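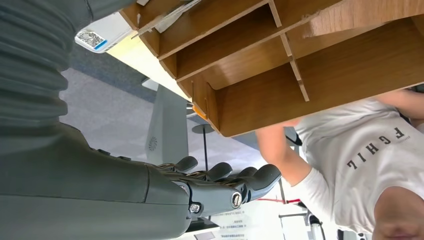
Grade the boring part. That's my whole argument and I've got until 4 o'clock to make it, so forgive the shape of this.

I help judge a student robotics showcase every February. Tillman, if you know it. Used to be a dozen folding tables in a gym, now it's a proper event with a sound system and a schedule that slips by lunch. This year there were 13 teams entered and I sat through all of them, and I came home annoyed. The kids were fine. The kids were great. It's the score sheet I want to throw in a lake.

44 points for the final run. Twelve for the notebook. The rest scattered over "presentation" and "creativity" and something called team spirit, which as near as I can tell means matching hats.

So what do students learn? They learn that the run is the project. One good run. Two minutes on a Tuesday afternoon, everybody clapping. A team can spend a whole semester on a sorting job, get it working nine times out of ten, hit the tenth in front of the judges and place behind a team that got lucky once. I've watched it happen. I've signed the sheet.

And sorting is hard! People walk past a sorting table and shrug. No wheels, nothing gets launched. But try it. Small items, thin ones, things that flop over or slide under your fingers. A box with a lot of little openings and walls you can bump. The one team that took it on for real, Grorska, told me they logged 350 attempts before the showcase. They wrote down every one. Dropped. Dropped. Wrong slot. Dropped. Their notebook was the best thing in the building and it was worth twelve points.

I read the whole notebook, standing up, while my coffee went cold. Page after page of a problem getting smaller. First the item slips. Then it doesn't slip but goes in sideways. Then it catches on the divider. Somebody wrote "why does it hate slot 3" and underlined it hard enough to tear the paper. That's engineering. That's pretty much all of it.

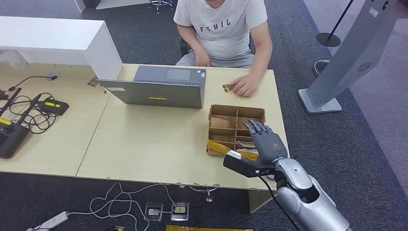

What I want students to get credit for is the setup, all the dull stuff between having an idea and having a robot do it once. Most adults have never seen how much of it there is. You picture a clean table and a clever machine. What you get is a table full of cables looped around a router, a laptop open facing whoever's sitting there, a cardboard box split up with cardboard walls, and a person in a T-shirt an arm's length from the robot with a little yellow something pinched between the fingers. That's a work day. Cardboard, too, and good. Cardboard is the right material for a thing you'll want to change by tomorrow. I have seen teams lose points for cardboard. "Finish quality." Please.

Now the other side, because there is one, and a fellow judge gave it to me in the parking lot at some length. Her point was that demos matter. In the real world somebody shows up with a checkbook and wants to see it work, and they don't read your log. Students should learn to deliver under pressure. Fine. I agree with more of that than I let on at the time. A kid who can't show their work to a stranger has a problem and school is a good place to fix it.

But pressure isn't what we're measuring. One run measures luck plus pressure plus whatever the lights are doing to your camera that day. If you want to measure delivery then give them ten runs. Ten in a row, same box, no touching. Count them. The Belent club two towns over does it this way at there own meet and it takes longer and it's less fun to watch, I'll give you that. Parents drift off to find snacks. But the team that wins is the team with the machine that works, and the kids all know it, even the ones who lost.

The other thing I'd do is cap the kits. I like Dusto, that's the kit half our teams had, it's sturdy and the manual is readable. But when six teams run the same arm with the same starter code I can't tell what anybody did. Let them use it. Then ask them to mark in the notebook what they changed and why. Ten minutes of writing. The ones who changed something will be thrilled you asked.

I'd also let teams run with a person in the loop and not dock them for it. Right now a hand anywhere near the box is a penalty. Why? A partner passing items to a machine is a real job, maybe the most real one on the floor, and it's a harder design problem then people think. Where does the hand go. Who waits for who. When does the arm stop. A team that has worked that out knows somthing the others don't, and we're telling them to hide it.

My proposal, sent in last week, no answer yet: 30 for the notebook, 30 for ten runs, the rest however you like. Keep the hats if you must. I'd judge again next February either way, and they know that, and it probably doesn't help my case.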